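Buying Hand-Held Grippers for a Shared Workshop: Notes on Planning and Budget

Filed under: Workshop Tips > Equipment and Budgeting

The Grenstead workshop issues the following advice to members and partner groups who intend to purchase hand-held grippers for recording manual tasks. It should be read before any quotation is requested. Requests for the coming year are to be submitted by the first week of December.

1. Decide on the tasks before the tool

Applicants should write down the tasks to be recorded and the objects to be handled. A gripper that suits boxes and rigid parts may perform poorly with bags, film and thin sheet. Where both kinds of work are planned, the application should say so, and the supplier should be asked whether the fingers can be changed without dismantling the body.

2. Set the full budget

The purchase price is only one part of the cost. A request for two grippers at Grenstead is currently capped at £3,000, and that sum must cover the cameras, mounts, storage cards, spare fingers and delivery. Training time is charged separately. Applications which list the tool alone will be returned.

3. Examine the joints and fixings

Joints take most of the wear in a hand-held linkage. Members are advised to ask what the bushings are made of, whether they can be bought singly, and whether they may be pressed out with ordinary hand tools. Finger plates held by standard screws are preferred to bonded ones. When closed, the two plates should meet evenly along their length. 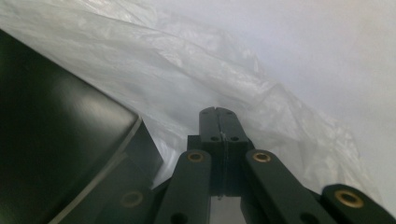

4. Allow for awkward materials

Clear and translucent plastic, glossy black casings and pale worktops should all be included in any trial. Creased sheeting throws highlights that change with every movement of the hand, and a polished surface may reflect the nearest lamp. Suppliers should be asked to lend a unit for at least three working days, so that it can be tried under the lighting in which it will be used.

5. Plan for spares and storage

One complete set of fingers and eight spare bushings should be ordered with the first purchase. Small parts ordered later attract a separate delivery charge. Grippers are to be stored closed, in a lidded box, with no weight resting on the linkage arms. The box should be labelled with the purchase date and the name of the supplier.

6. Compare quotations fairly

Three written quotations are required. Each must state the delivery period, the length of the guarantee and the price of replacement parts. The lowest price will not be accepted where spare parts are unavailable.

Questions may be addressed to Fionnuala Nic Giolla, Equipment Planning, Grenstead.

Comments

Kidus: Does the cap include VAT? Our quotation came in just under without it.

Fionnuala Nic Giolla: The cap includes VAT. Please ask the supplier to show it as a separate line.

Róisín Ó Briain: We left spare fingers off our first order and paid for delivery twice. I would put section 5 nearer the top.

Jalis: Is there a form for the loan period or will an email do?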